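4. Moving in to your office at Landden House

Welcome, and do take your time with this part! Most new tenants find the first morning goes nicely if they follow the steps in order.

1. Pick up your key cards at the Stuvley desk on the ground floor and sign for each one.
2. Hold a card to the reader until the light turns green, then try every door on your lease (the storage room too, please).
3. Read the electric meter and write the number on the handover sheet.
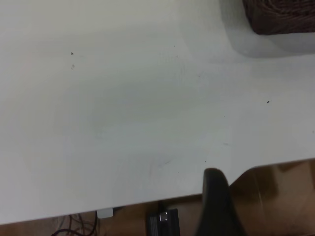
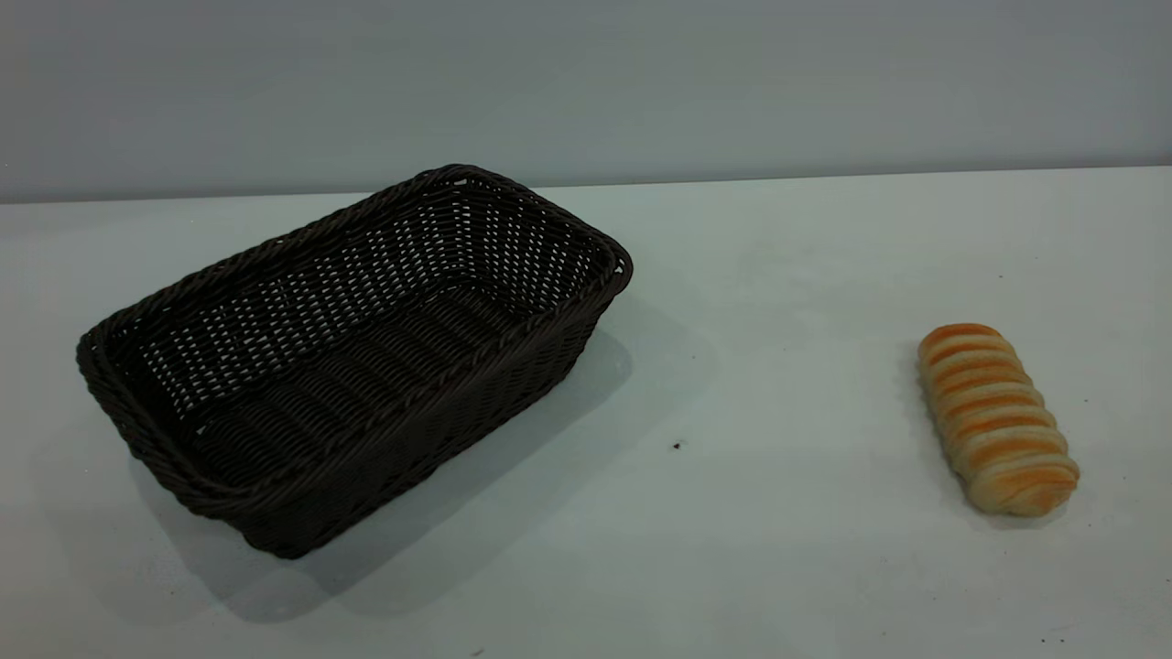

White tabletop, both views.

4. Book the freight elevator before any furniture arrives. It carries 500 kg, and that includes the people riding in it.

Caution: Do not prop open the fire doors on moving day.

Note: Suite 217 shares its thermostat with the hallway. Call Iolo Lewis on extension 435 to have it adjusted.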